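Filed under: Shipping & Fulfillment > Packing Room Setup

Soft mailers on a scan and weigh table - label keeps getting missed

loosetape
8 Aug 2018

We moved our outgoing parcels to a new scan and weigh station in February and I still don't have the table worked out. Looking for layout advice from people who ship mostly in plastic bags.

The table has a dark green top and stands by a big window. The scan tower is a tall black post in the middle with a flat black pad at the foot of it. Parcels come to the table in a shallow green crate. You take one out, set it on the pad, wait for the beep, and it goes off to the carrier cage. We use Vurkon for the labels and the weights go into it without any typing.

Boxes are no trouble. Bags are the problem. They come out of the crate crumpled, the label has a fold through the barcode or is facing the pad, and it takes two or three tries to get a read. On our busiest day last month we did 106 parcels and it felt like half the afternoon went to smoothing plastic.

What would you change first?

cornerflap
Crate. A shallow crate is fine for boxes but bags slump in it and the labels end up against each other. Stand them up like files in a drawer, label side toward whoever is pulling. You can see the barcode before you pick the bag up.

bulkrate
Disagree with starting at the crate. The label is going on wrong. If it is centered on a half-full bag it will sit right where the bag wants to fold. Push the contents down to the bottom, fold the empty part under, tape it, then put the label on the flat side. Fix it at the packing bench and the crate doesn't matter.

cornerflap
It does matter if they are lying in a heap by the time they get to the scanner.

bulkrate
A bag with a proper label survives a heap. I ship bedding. Everything I send is a heap.

dockside_six
Where is the window compared to the post? You said it stands by a big one. We had the same trouble at our Hernley unit and half of it was glare. Shiny bags, shiny labels, sun coming in low in the afternoon. The scanner was fine every morning and fussy after lunch.

loosetape
Window is behind the post as you stand at the table. It is a large one with dark metal bars and no blind. I hadn't thought about time of day. I just looked at the Vurkon log and the rescans do bunch up after lunch, but that is also when the soft stuff comes through, so I can't tell which it is.

dockside_six
Easy to test. Run the same six bags in the morning and again in the afternoon. Don't smooth them in between.

papertray
We went over to matte labels for this. The cost per roll was a little higher. The Clillow rolls were the ones that stayed down on plastic for us, the cheaper ones lifted at the corners in cold weather. A lifted corner reads worse than a fold in my experience.

bulkrate
Matte labels are a good idea. They will not fix a fold.

papertray
Didn't say they would.

loosetape
Reply to several of you.

Labels: we stick them on after the bag is sealed, about in the middle. So bulkrate has us there. I'll try folding the spare plastic under before the label goes on. I'm not sure about taping every one, it adds a step and some of our customers return things in the same bag.

Crate: standing them up works for the thicker bags. The thin ones fold over unless the crate is packed tight, and then you can't get them out.

The post has a label on it in Chinese that says to place the waybill face up. Everyone who works here knows what it means by now, but we had someone covering for a week who didn't read it and didn't ask, and we had a lot of bags on the pad upside down. I've been thinking of putting an English strip next to it.

cornerflap
Put the English strip on the table in front of the pad, at the spot where your hands are. People don't look up at a post when they are working fast.

For the thin bags, cut a piece of cardboard as a divider and slide it along as the crate empties. Costs nothing. We use the sides of old boxes and throw them out when they go soft.

hillside_returns
Coming at this from the returns side. Please don't tape the fold. We get bags back where the customer had to cut through tape and the label together, and then we are matching pieces by hand. If you need it to hold, use a small dot of the removable stuff.

bulkrate
Removable dots come off in the van.

hillside_returns
They only have to last until it has been scanned. After that the carrier's belt is the carrier's problem.

bulkrate
It becomes your problem when the bag goes missing and the customer writes to you. We use Patwary for the regional drops and they want the label flat at collection too. They have handed bags back to our driver over it.

papertray
We use Patwary too and have never had one handed back. Might depend on the depot.

dockside_six
On the pad itself - are you letting go of the bag before it weighs? Sounds obvious. I watched our people for an hour and most of them had a hand on the bag the whole time, holding it flat for the scanner. Pressing down adds weight, lifting takes it off. We had a light bag go through at nearly twice what it should have been and paid for it.

loosetape
Guilty. I do it myself. You hold the edges down so the barcode is flat and then the weight jumps around until you let go, and when you let go the bag springs up again.

cornerflap
So get the air out at the bench. Half of that spring is air. Lean on the bag before you seal it.

dockside_six
Agree with that. Also, scan first and weigh second if your software lets you. Ours has a setting for it. Hold it flat, beep, hands off, wait for the number to settle. It is slower on each bag and quicker over the day, you are not doing anything twice.

bulkrate
I'd still rather have it flat enough that there is no holding. But yes, if you have to hold it, split the steps.

loosetape
Found the setting in Vurkon. It was under the scale options, called "hold weight until stable," and it was switched off. On now.

Ran the six bags as well. Morning, all of them read on the first try. Afternoon, two needed moving around. Not a big sample but there is something to the window. I've moved the incoming crate to the left of the post so the bags come across in one direction, and I'm pricing a roller blind. Label placement has been changed at the bench from this week. So far it is better, more than 100 parcels yesterday and we were swept up before collection.

Pictures of the station.
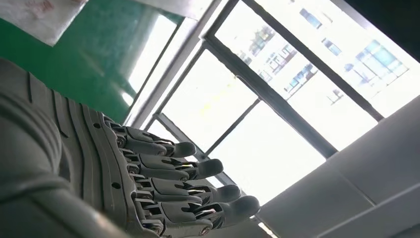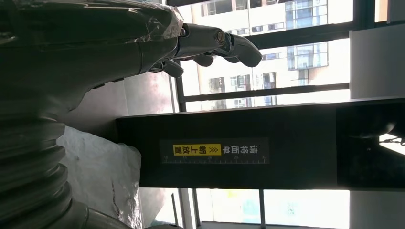
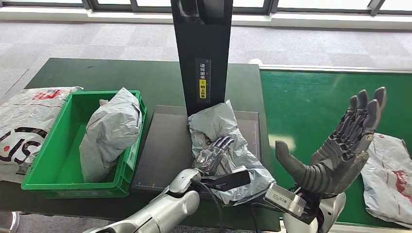

dockside_six
Before you buy a blind, try turning the post a little if the base allows it. We got ours off the window line by a few degrees and the afternoon misses mostly went away. If it is bolted down, a sheet of tracing paper on the lower glass will show you whether a blind is worth paying for.

hillside_returns
Second the tracing paper. Baking parchment works too and comes in longer rolls.

papertray
If you do get the blind, get one that comes down in front of the sill. Ours stops at the sill and there is a bright line along the bottom at just the height of the pad.

loosetape
Post is fixed, so tracing paper first. I'll put some up this weekend and run the same bags again. Leaving the divider out for now, the crate seems all right if I don't overfill it.

cornerflap
You'll want the divider by the holidays.

bulkrate
Get the label placement settled before the holidays and see if you still do.

Log in to reply to this topic | Contact the moderators | Back to top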